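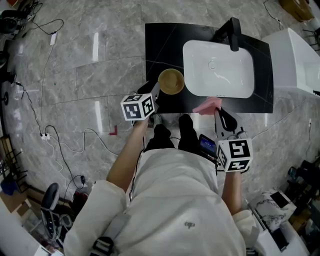

According to Güven Işık, the grippers were never the weak point, it was the cables, and he would say so to any visitor who asked. I asked, on the second day of our visit to Tukance, and he answered before I finished my sentence.

The fault happened in June. A person was doing the washing task at the black vanity, with a gripper in each hand, and the sponge had to be picked up and brought to the sink. In the middle of the session one power strip on the floor lost its supply. The right gripper stopped recording and the left one continued. The screen of the phone stayed lit, so the person continued also, and the mistake was found only in the evening, when 1,564 recordings had a left hand and no right hand.

For me the more serious matter was the safety. A person who holds two grippers looks at the sink and the sponge, and does not look at the shoes. Cords on polished tiles are easy to step on. Mr. Işık told us that one operator caught a foot in a cord the same week and fell against the counter. She was not injured, but they stopped all work for 9 days and wrote a report of it.

We were allowed to read this report, dated 07/07/2020. It asks for two changes. The first is a sound alarm from each gripper when the data stops. The second is to bring the power from the ceiling, and for this they have an offer from Vurkau. The alarm I could hear myself -- it is quite loud, and my colleague from Ruotsalainen covered her ears. The ceiling rail was not yet ordered when we left.

I would have liked to see also the store room, but our bus to Cunmont was waiting. The coffee was good, and the visitor shoes they lend are too small for size 46.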